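Drei Räume für Pierina Dal Bello

Seit dem Frühling wollte ich über diese Ausstellung schreiben.

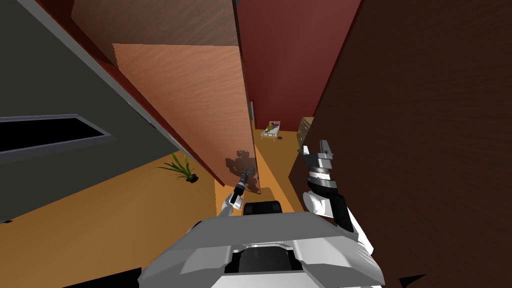
Zu viel Weiß, schrieb mir Larora, als ich ihr von meinem Besuch erzählte, sie habe nach zehn Minuten nur noch die Wände gesehen und keine Bilder mehr. Ich verstehe, was sie meint, aber bei mir ist es anders gewesen.

Die Galerie Skolach liegt in einem Hinterhof, man muss zweimal klingeln. Im Mai zeigte sie neue Arbeiten von Pierina Dal Bello, alles Malerei auf Leinen, dazu eine kleine Gruppe von Zeichnungen. Der Titel der Ausstellung war «Kokano». Ich habe das Wort im Wörterbuch gesucht und nicht gefunden. Die Dame am Empfang erklärte mir, dass die Künstlerin als Kind so zu einem Zimmer sagte, in das sie nicht gehen durfte.

Im ersten Raum hingen die großen Formate. Von der Tür aus sind sie beinahe leer, ein helles Grau, ein helles Gelb. Erst wenn man sehr nahe kommt, merkt man, dass die Farbe in vielen dünnen Schichten liegt. Laut Saalblatt sind es bei dem größten Bild 40 Schichten, und zwischen den Schichten wurde geschliffen. An den Rändern sieht man noch das Rot, mit dem sie begonnen hat. Ich bin lange bei diesen Rändern geblieben – länger als bei der Mitte, muss ich zugeben.

Der zweite Raum war schwächer, finde ich. Dort war eine Serie mit dem Namen «Colombo», kleine Tafeln, sehr ordentlich in zwei Reihen gehängt. Jede Tafel hat eine waagrechte Linie, und die Linie steht immer ein wenig höher. Das versteht man schnell, und danach gibt es nicht mehr viel zu tun. Vielleicht hätte die halbe Serie genügt. Ein älterer Herr neben mir war ganz anderer Meinung und ging die Reihe dreimal ab.

Für die Zeichnungen im letzten Raum hatte ich leider zu wenig Zeit, die Galerie schließt um sechs Uhr. Es sind Blätter mit Bleistift, nicht größer als ein Schulheft, und man sieht darauf Türstürze, Treppen, einmal eine Hand an einem Griff. Hier wird gezeigt, was in den großen Bildern unter den Schichten verschwunden ist. So habe ich es jedenfalls gelesen. Ein Blatt kostete 2.000 Franken, das habe ich aus Neugier gefragt und dann schnell das Thema gewechselt.

Den Katalog habe ich gekauft. Er hat etwa 20 Abbildungen und einen Text, für den ich zwei Abende gebraucht habe, Deutsch ist nicht meine erste Sprache und die Sätze sind sehr lang. Das Gelb ist im Druck viel zu kalt geworden. Larora will ihn trotzdem ausleihen, und ich werde ihn ihr nächste Woche mitbringen.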